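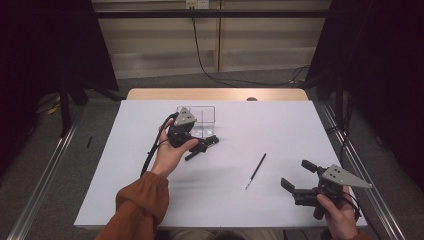
Caneta preta na mesa, caixa transparente mais à esquerda

Chamado 218 — porta-canetas Jaleck, estado: aberto

Oi, pessoal do suporte da Clestix! Escrevo por causa do porta-canetas transparente que pedi em agosto (veio junto com as canetas e o pincel, tudo na mesma encomenda). Gosto muito dele, mas as canetas finas tombam para o lado assim que eu solto! Já tentei com a ponta para baixo e com a ponta para cima, e dá no mesmo. O pincel também tem problema, vejam a virola:
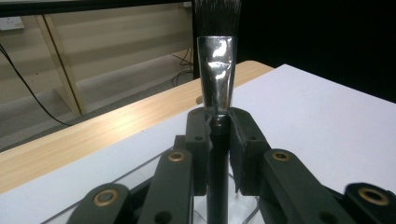 Pincel de cerdas pretas, virola prateada amassada

O cabo está firme, testei girando e puxando. Só o metal é que está todo enrugado — dá para trocar só o pincel ou tenho que devolver o conjunto?

Atualização, 5 da tarde: segui a dica de vocês e passei a usar a divisória interna, uma caneta de cada vez. 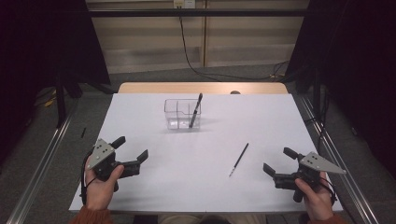
Uma caneta dentro, inclinada para a direita, a outra ainda na mesa

Continua inclinando, mas pelo menos fica apoiada na borda e é fácil de pegar. Se existir uma divisória mais estreita para esse modelo, quero sim, pago o frete sem problema. Do pincel ainda espero resposta, então por favor não fechem o chamado!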